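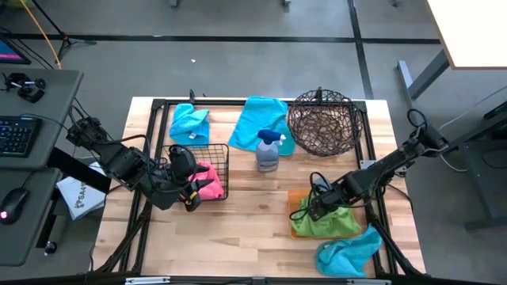 5. Doblar y guardar los paños

Si ha llegado hasta este capítulo es que ya tiene montado el organizador Avville, con sus cestas colocadas y la superficie de trabajo despejada de cartones y bolsitas de tornillos. Enhorabuena, porque lo más pesado ha quedado atrás. Ahora viene la parte agradecida, la que se repite cada semana y que, con un poco de costumbre, se hace casi sin pensar mientras suena la radio.

Los paños pequeños y las toallas de mano son la ropa más humilde de la casa y también la que peor tratamos. Acaban hechos un gurruño en cualquier cajón, y luego nos extraña que huelan a cerrado. Le proponemos un método sencillo, pensado para una mesa corriente, que puede adaptar a su gusto en cuanto lo haya probado un par de veces.

5.1 Antes de empezar

Necesitará una mesa lisa y limpia, una cesta de alambre para los paños sueltos, una bandeja para los que estén en uso y un pulverizador con agua. El pulverizador no va incluido en la caja; sirve cualquiera que tenga en casa, siempre que no haya contenido lejía ni desengrasante.

Compruebe que todas las piezas de tela estén completamente secas. Toque sobre todo los dobladillos y las esquinas, que tardan bastante más que el centro.

PRECAUCIÓN: No guarde nunca tela húmeda en una cesta, por muy abierta que sea la malla. El alambre puede dejar marcas de óxido que después salen muy mal.

5.2 Doblar una toalla

1. Extienda la toalla sobre la mesa, con la etiqueta hacia abajo y el lado más largo paralelo al borde que tiene delante.

2. Pase la palma de la mano desde el centro hacia fuera. Si quedan arrugas, pulverice una sola vez a 30 cm de distancia, alise de nuevo y espere 20 minutos antes de seguir. Puede ir adelantando otra pieza mientras tanto.

3. Doble la toalla por la mitad, llevando el borde de arriba hasta el de abajo. Repita el doblez en sentido contrario.

4. Gire el paquete hasta que el canto redondeado quede mirando hacia usted. Así lo colocará después en el estante, y al sacar una toalla no se desharán las demás.

Nota: Las toallas gruesas, de más de 210 g, agradecen que se las doble en tres en lugar de en dos. Abultan menos y se quedan quietas.

5.3 Los paños en la cesta y en la bandeja

1. Separe los paños por colores según su uso. En casa de Idalina Marinho, que nos ayudó a redactar esta guía, los rosas son para el polvo y los verdes para la cocina, y jamás se mezclan. Usted puede repartirlos como quiera, pero decídalo el primer día y cuénteselo a toda la familia.

2. Deje en la cesta de alambre los paños de limpieza. No hace falta doblarlos; basta con meterlos sin apretar, de modo que corra el aire.

3. Cubra la bandeja con un paño extendido. Procure que la tela llegue a las esquinas, y remeta lo que sobre.

4. Ponga las cosas menudas, como pinzas o botones sueltos, en la cesta redonda. Si son muy finas y se cuelan por la malla, forre antes el fondo con un retal.

PRECAUCIÓN: No llene ninguna cesta por encima del aro superior. Al levantarla, el peso podría deformar el alambre.

5.4 Mantenimiento

Vacíe las cestas cada 7 días y páseles un paño seco. El domingo por la tarde suele ser buen momento, con la colada ya recogida. Para la bandeja, agua tibia y jabón suave; evite el estropajo, que la dejaría mate.

Si alguna cesta cojea, apóyela en la mesa y presione con suavidad sobre el lado levantado. Si aun así no asienta, consulte el capítulo 6, «Ajustes y recambios».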